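I've been using the Fladedard travel health plan since April, and after five months and one very real claim I think I can finally say what I make of it.

Signing up took me 25 minutes on a Wednesday night, most of it spent hunting for my old policy number. The website is plain but it works, and the chat person (hi, Tarmo Ots, if you ever read this!) walked me through the part about pre-existing conditions without making me feel like a problem. I have asthma, so I always get nervous at that page.

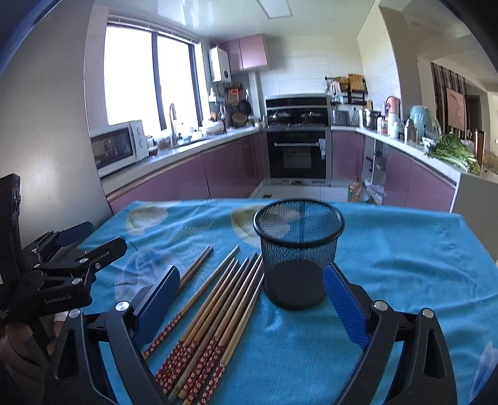
Then came the claim. I got a nasty ear infection in Seviscombe and ended up at a walk-in clinic, where the bill came to $326 with the drops. I paid it myself, took a photo of the receipt and uploaded it through the app that same evening. The money was back in my account before my credit card bill was due, minus the deductible, and I only had to send one form twice (their upload page times out if you dawdle).

What I don't love: dental is capped at $400, and the phone line closes way too early for anyone on the West Coast. My sister has the Bellis plan, pays a bit more and gets a real person at midnight, so if you travel with little kids I'd look at that one first.

For me it's four stars, and I've already renewed.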